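Ticket: Right gripper loses hold on thin fabric during two-arm fold
Product: Flendell two-arm cell, evaluation unit
Reported by: Yutong Zou, Nic Aodha
Assigned to: Flendell support
Opened: May 29, 2025
Priority: Normal
Status: Waiting on customer

Problem
During garment handling the right gripper closes on the fabric, reports a good grip, and then lets the fabric slide out when the arm lifts. The left gripper does not do this with the same program. No error is shown on the operator screen. The log has a "grip lost" line each time, but the program keeps going to the next step and the fold is run on whatever is on the table.

We are reviewing the cell against the Plondier unit and need to know whether this is a setting, a worn part or a limit of the gripper before we write up the result.

Setup
Both arms on the standard table plates. Controller firmware as shipped in April. Stock fingers on both sides. Grip force set to the "light garment" preset. Lift speed 200 mm/s. The program is the jacket fold from the Flendell library with no changes except table height.

What we have tried
Restarted the controller and homed both arms. No change.
Wiped the finger pads with alcohol on both sides. Slightly better for a few cycles, then the same as before.
Ran the same program with a cotton towel. No slips on either side.
Swapped the left and right fingers. The problem stayed on the right, so we don't think it is the fingers.
Checked the gripper cable on the right for tension at full reach. It has slack.

Support reply 1
Thanks for the clear report. Since the fault stayed on the right after the finger swap, please check the closing offset for that gripper. Go to Tools, then Gripper, then Calibration, and compare the "closed zero" value on both sides. They should be within 3 counts of each other. Please also send the log and some pictures of the arms on the fabric, with the table and bases visible.

Customer reply
The values are not close. The right side reads 1,226 and the left is well below that. We don't know if it shipped that way. The calibration page was not part of our install checklist and the manual only mentions it under gripper replacement. Can you add it to the checklist?

We have not recalibrated yet because we wanted you to see the log first. It is attached. The line to look for is "grip lost" right after "lift start".

One more question. Is there a way to make the program stop on "grip lost"? With the towel it doesn't matter, but on a jacket the later steps pull at fabric that isn't where the program expects it, and we have to clear the table by hand and start over. The Plondier unit pauses and waits for the operator.

Support reply 2
The log matches an offset problem. With the closed zero that far out, the controller thinks the fingers are shut before they are fully pressed together. A towel is thick enough to hide it.

Please do the following:
1. Clear the table and move both arms to home.
2. Open Calibration and select the right gripper only.
3. Press Find Zero and wait for the fingers to close and open 2 times.
4. Save, restart the controller, and compare the values again.
5. Rerun the jacket fold at the same lift speed so we can compare logs.

For the stop, go to Program, then Events, and set "grip lost" to Pause. It is set to Continue by default. I have passed on your note about the install checklist.

If the values are still apart after step 4, don't adjust them by hand. Send us the new log and we will ship a replacement gripper under the evaluation agreement.

Attachments 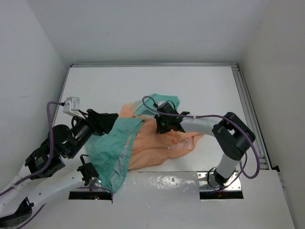
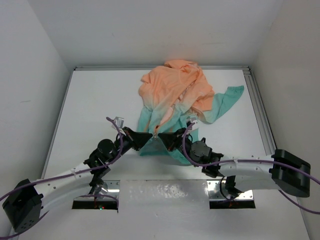

Both arms at work on the fabric, with the table cutouts in view.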